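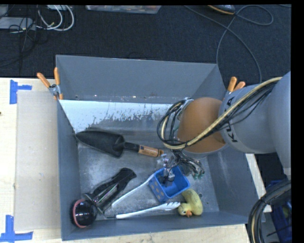

Pevine's one-bin swap is back, and so is the pile of odds and ends

By Ailsa Cowie
June
14 shares | 9 comments

PEVINE – The town's household swap returns next month with the same idea as last year: put everything in one kind of bin, skip the sorting, and let people dig. Organizers say it makes giving things away easier. Whether it makes them any easier to find is another matter.

The swap is run by Stornis, a local reuse group that got $3,000 from the town to expand what had been a small monthly event at the Teoh Street hall. Under the rules, residents can bring any clean household item small enough to carry in one hand. Kitchen tools, garden tools, bath toys and storage baskets all go into the same open gray bins, with no labels and no categories.

The group says 302 items came in at its last event and that most of them went home with someone. It hasn't said how many "most" is. A one-page summary handed to the town council lists items received but leaves the column for items taken blank, with a note that the figures are "being finalized." They were being finalized in the spring, too.

Yoga Liem, who speaks for Stornis, said sorting puts people off. In her view, a shopper who comes in for a spatula should have the chance to run into a trowel. "You don't know what you need until it's in front of you," she said.

Maybe so. A wood-handled trowel is a fine thing, and plenty of people would be glad to get one for free. But the person who wants a trowel is probably looking for trowels, and would have to get past a rubber duck, a long white plastic fork and a little blue basket to reach it. The basket at least could have held something.

There is also the question of what happens to the awkward things. A good share of any kitchen drawer is made up of gadgets whose purpose is clear only to the person who bought them. At a sorted swap, those end up on a table with other gadgets, where somebody might recognize one. In a mixed bin they sink to the bottom. 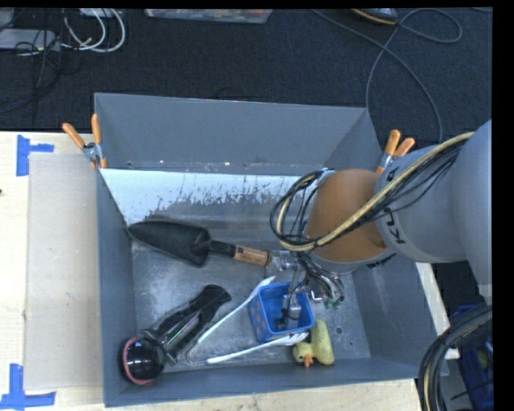
Jin-sol Wi said she went twice last year and came home with a garlic press both times, which she counts as a success, though she had gone in hoping for a set of measuring cups. She would still take labels over surprises. "Put the garden stuff in one bin and the kitchen stuff in another," she said. "It would take 10 minutes."

Stornis disagrees on the 10 minutes. Liem said that sorting at an earlier event took up most of the morning and led to arguments over where a colander goes when it has been used as a planter. The group has no plans to go back to it.

It does plan to add bins. The new ones are deeper, with sloped sides that are supposed to bring things toward the middle as the pile goes down. Rezaul Wanigasekara, a council member who voted against the grant, asked at the meeting whether deep bins would simply hide more. He was told the question would be looked at after the summer.

Leftovers are the part the town may want to watch. Last year's went into storage at the hall, and the council summary puts the number still on the shelves at 318. That's more than came in at the last event, so some of it has been sitting there a while. Stornis says it will bring the stored items out first.

Drop-off opens at 9 a.m. at the Teoh Street side door. There is a limit of 3 items per household, and the group asks that blades be wrapped.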